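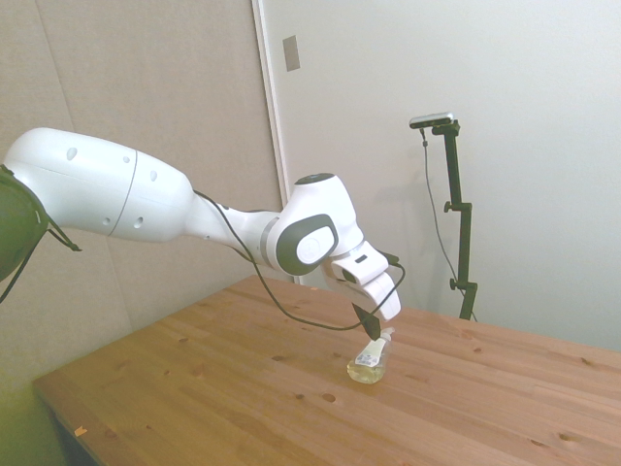 Nina Bench Arm – Gallery

Nina is the small-item handling package from Gudau, offered for sale or by the month. It is meant for shops and labs that move bottles, vials and small jars one at a time and don't have room for a fenced cell. The gallery goes with our March demo days in Cotcombe. Click any picture for the larger version.

Bottle pick, top approach. White arm, white parallel gripper, black fingertip over the cap of a small clear bottle. The label faces outward and carries small print, so grip height matters if you plan to scan after the pick.

Cable routing. On this setup the black cable runs outside the arm and hangs in a loose curve under the wrist. Allow for that loop when you place racks or bins – we can supply clips if your layout is tight.

Second view. A small camera on an adjustable stand behind the table, pointed at the work area. The stand is sold separately and takes most small cameras.

Work surface. A plain pine tabletop. Nina does not need a special bench, but the top should be level and should not rock when pushed.

What comes with the package

Arm, gripper, one set of fingertips, control box and the Mumum teaching software. Extra fingertips come in packs of 20. Setup takes one visit, and training for up to 3 operators is included.

Prices and rental

Monthly rental is $800, with a minimum term of 3 months. Rental payments do not count toward purchase. For a purchase quote, send us the size and weight of your containers and a photo of the bench.

Demos are by appointment at the Cotcombe showroom. Bring your own bottles if you can – filled and capped, the way you would normally handle them. Please quote gallery number 1934 when you write.

Page updated Apr 21, 2025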